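Mivum opens its household teaching program to care homes and family-run hotels

Two-armed robots learn everyday chores from the people who already do them well

MOLLUSAU, November — Mivum is very pleased to announce that its household teaching program, known to everyone who has worked on it as Odard, is now open to care homes, guesthouses and small hotels throughout the region. After a long pilot in our own practice apartment in Mollusau, we feel ready to invite other people in, and we are looking forward to it more than a press release can properly say.

The idea behind Odard is an old one, really. When a new colleague joins a housekeeping team, somebody who knows the job stands next to them and shows them how it goes, usually more than once, and usually with a few remarks about how it used to be done. Odard works in much the same way. A person we call a guide takes hold of a pair of handheld controls and moves the robot's two arms through a chore from start to finish, and the system keeps a record of every movement along with what the cameras saw. We call one such run a showing. So far our guides have recorded 714 showings, and 600 of them have been checked and added to the training set that Rainer, our learning software, practices on.

We started with the bathroom, partly because the chores there are short and partly because cloth is so wonderfully stubborn. A cup stays the same shape when you pick it up, but a towel folds over on itself, bunches up at one end of the bar and hides the very corner you were hoping to pinch. Our guides have learned to take their time over it, bringing both grippers up to the hanging fabric and feeling their way (through the controls, of course) toward an even hang.

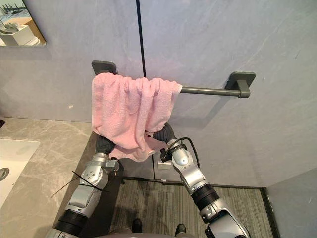 "People ask me whether we only keep the perfect ones, and I always tell them no, please, leave the muddles in!" said Marianna Krawczyk, who leads the guide team at Mivum. "If a guide grabs the wrong fold, lets go and tries again, that second try is worth a great deal to us. I spent years making up hotel rooms before I came here, and I can promise you that I have straightened the same towel twice on many a morning."

Guides do not need a technical background. Training takes 39 hours, spread out so that it can fit around ordinary shifts, and it covers the controls, safe distances and the art of moving slowly enough for the recording to be useful. Many of our current guides came to us from housekeeping, laundry work and home care, and their habits have shaped the program from the first week — right down to the order in which the chores are taught.

Organizations that join will receive 2 robots on loan, together with a set of controls for each and regular visits from our team. Showings recorded on their premises are made in unoccupied rooms only, and each site decides for itself which chores it would like to teach. Kitchens and linen closets will follow once the bathroom work is further along.

Care homes, guesthouses and hotels that would like to take part are warmly invited to contact the Odard office at Mivum in Mollusau. Visits to the practice apartment can be arranged on most mornings from 10 a.m., and there will be coffee.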